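How do people learn to be nurses?

When you go to a hospital or a doctor's surgery, you may meet a nurse before you meet anyone else. Nurses take temperatures, give medicines, change bandages and talk to people who are worried. They all had to learn how to do it. This page explains how that works at Hawthorne College in Damlow, where people from Damlow, Printon and the villages nearby go to train.

Who can train to be a nurse?

Most people start after they leave school, when they are 18 or older. Some are a lot older. A person might work in a shop or drive a bus for years and then decide to become a nurse. Men and women both do it.

You need to have passed some exams at school first. English and maths are important. Nurses write notes that other people must be able to read, and they have to work out the right amount of medicine. Science helps as well.

Before you get a place, you have an interview. This is a talk with people from the college and sometimes with a patient too. They ask why you want to be a nurse and what you would do if somebody was upset. You don't need to know any medical words at that point.

What is a degree?

A degree is what you get when you finish a long course at a university or at some colleges. It shows that you have studied a subject and passed all the parts of it. A nursing degree usually takes three years if you study full time. There are nearly 300 nursing students at Hawthorne, and 227 of them live at home and travel in by bus, train or car. The others live in Damlow during term.

What do the students learn?

They learn how the body works – the heart, the lungs, the bones, the skin and so on. They learn what happens when a part of it goes wrong. They learn how to wash their hands properly, and they have to show that they can do it. You may think you know how to wash your hands already. Nurses have to do the backs, the thumbs, between the fingers and the wrists, every time.

There are lessons about people as well as bodies. A small child, a teenager and a very old person may all need a nurse to talk to them in different ways. Someone who can't hear well may need things written down.

Students choose a kind of nursing when they apply. The kinds are:

Adult nursing
Children's nursing
Mental health nursing, for people whose thoughts and feelings are making them unwell
Learning disability nursing

What is a skills room?

A skills room is a classroom set up like part of a hospital. The one at Hawthorne has 5 beds. In the beds are manikins, which are models of people. Students can listen to a manikin's chest and hear a heartbeat, which comes from a small speaker inside. The teacher can make it go faster or slower.

Students also practise on each other, but only for safe things such as taking a pulse or putting on a sling. They don't give each other injections. For those they use a pad that feels a bit like skin.

What is a placement?

A placement is a time when students leave the classroom and work with real nurses and real patients. It might be in a hospital, a school, a care home or in people's own houses. Students spend about half of their course on placement. Many of the Hawthorne students go to the hospital in Printon or the health centre in Tinby.

A student on placement is never left to look after patients alone. A trained nurse watches, helps and answers questions. If you are a patient, a student may ask whether you mind them being there. You can say no, and you will still be looked after in the same way.

Placements can be tiring. Some shifts start at 7 in the morning, and others go on through the night.

What happens at the end?

When students have passed everything, their names go on a list called a register. Only people on the register may call themselves registered nurses. After that they can look for a job. Nurses keep on learning while they work, because medicines and machines change.

Words to know

Degree: what you get for finishing a long course at a university or college
Manikin: a model of a person, used for practice
Patient: someone who is being looked after by a nurse or doctor
Placement: time spent learning in a real workplace
Pulse: the beat you can feel in your wrist as your blood moves
Register: the list of people who are allowed to work as nurses
Shift: the hours a person works in one go

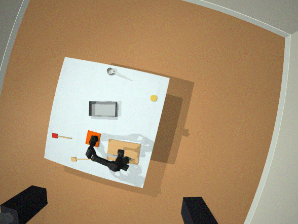
Damlow, February 26, 2025

School classes can visit the Hawthorne skills room in April. Visits are for children in the last two years of primary school and last for one morning. Ask your teacher to write to the college if your class would like to come. Bring a packed lunch and a pencil. Coats and bags are left in the room by the front door.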